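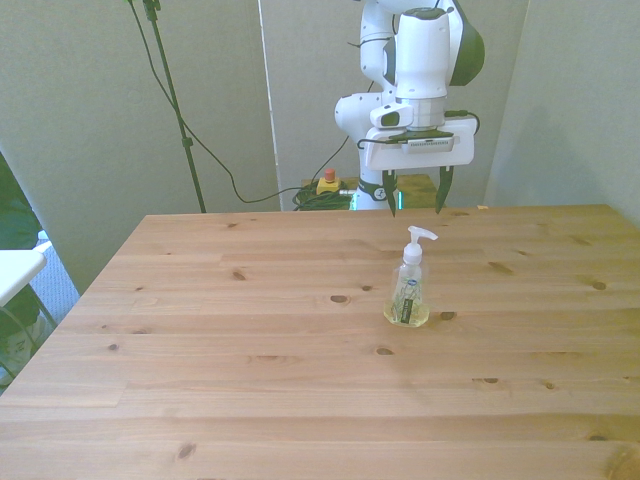
Why does a pine table have spots?

When I was 8 I thought the dark spots in our kitchen table were burns. I blamed my brother for every one of them. Sorry, Mojtaba! They were knots, and they had been in the wood since long before either of us sat down to eat a boiled egg on it.

So what is a knot? Think of a tree with a branch sticking out. The branch doesn't just sit on the outside like a coat hook. It starts right in the middle of the trunk, and every year the trunk grows a bit fatter and wraps itself round the bottom of the branch. Years later somebody saws the trunk into planks, and the saw goes straight through that buried bit of branch. What you get is a dark round patch, a bit like the slice of carrot you get when you cut across a carrot. If the saw goes through the branch at a slant, you get a long oval one instead.

Big knots come from thick branches and tiny ones come from twiggy little branches. Pine trees grow lots of branches, which is why pine tables are often so spotty (I like the spotty ones best).

Now for the lines. Those thin stripes running along a plank are called the grain. A tree grows a new layer of wood under its bark every year. The wood it makes in spring is pale and grows fast, and the wood it makes later in the summer is darker and grows slowly. Pale, dark, pale, dark, year after year. Look at a tree stump and the layers make rings. Slice the trunk longways and the very same layers turn into stripes. And when the stripes get near a knot they bend round it, like water going round a stone in a stream!

You might be wondering why a table top is made of long planks side by side and isn't just one huge slab. Well, most pine trees aren't wide enough. You'd need a whopper. Wide boards also like to bend. Wood soaks up a little damp from the air and swells, then dries out and shrinks again, and it does this mostly across its width. My friend Afshin Ghaffari makes tables in Stolton, and he glues his planks together edge to edge and turns them about until he likes the way the knots fall. He once spent a whole afternoon on 2 planks. I ate all the biscuits while I waited.

New pine is very pale, nearly the colour of butter. Light slowly turns it more golden, so an old pine table can look like honey. If you leave a fruit bowl in the same place for months you may find a paler patch hiding underneath it.

Something to try: find a bit of bare wood, an old plank or an offcut will do, and ask a grown-up to check it for splinters. Lay a sheet of thin paper over it and rub gently with the side of a wax crayon. The grain should start to show through. See if you can get a knot in your rubbing, and then follow the lines round it with your finger.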